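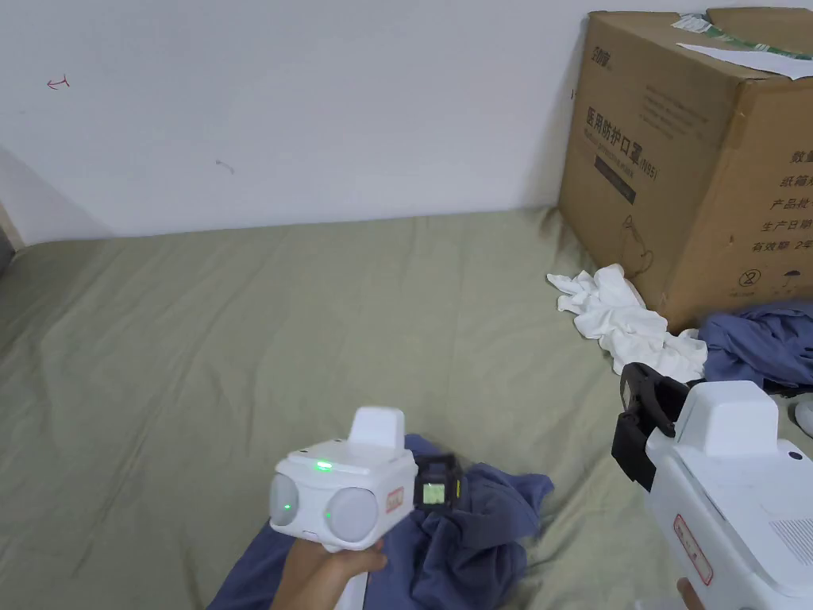
Red mark is top left, grey smudge further along to the right

Getting marks off a white wall behind the bed (and what to do with a big box)

Posted by Marwa Tahiri, 20/10/2018

Hi all, quick one as I'm meant to be sorting this room before my sister comes to stay. Two things.

First the wall. There's a little red scribble on it, like an arrow or a Y, and a faint grey smudge lower down. Plain white emulsion, no idea which make, was like that when we moved in. Tried a damp cloth on the red. Nothing. Don't want to repaint the whole wall for one squiggle but will if I have to. Could be biro, could be crayon, I wasn't there.

Second, the box. Big brown carton, used to be KN95 masks, says 2 years on the side for the expiry. Currently living on the bed against the wall becuase there's nowhere else. Bed is a double, no headboard, no drawers under. Want to keep the box for spare bedding if poss. Is cardboard ok for that or will it go musty? Room gets a bit damp in February.

Also does anyone iron fitted sheets. Mine always looks like that, the green one.

Thanks

Radwa Hajji
Wall first. Grey smudge, try a clean white rubber, the school sort, gently. If not that then bicarb and a drop of water on a soft cloth. Tiny circles, don't scrub or you get a shiny patch and thats worse than the smudge.

Red one, depends. Crayon: warm soapy water, bit of washing up liquid, leave it a minute, dab. Biro: surgical spirit on a cotton bud, test it low down behind the bed first as it can lift emulsion. Felt tip, forget it, it'll come back through the paint too. Stain block over the mark, let it dry properly, then two thin coats of white. I did mine with a 300 ml tin of stain block, still got most of it left.

Don't iron fitted sheets. Life's too short. Put it on the bed slightly damp and pull the corners hard.

Driss Ramadan
just paint it

Fernanda Coelho
Agree with Radwa on the wall, only thing I'd add is wipe it with plain water after and let it dry before you decide if its worked. Always looks darker wet.

Box, I would not keep bedding straight in cardboard if the room's damp. It soaks it up, specially shoved against an outside wall. If you have to, line it with a big clean bin bag, make sure the bedding is bone dry, and stand it off the floor on a couple of bits of wood. Leave a gap behind. Tape the bottom again as well, the old tape always goes. Check it in Febuary and if the base feels soft chuck it.

Zip up storage bags are better, flat ones, go under the bed if there's clearance. Measure first, I didn't and had to send two back.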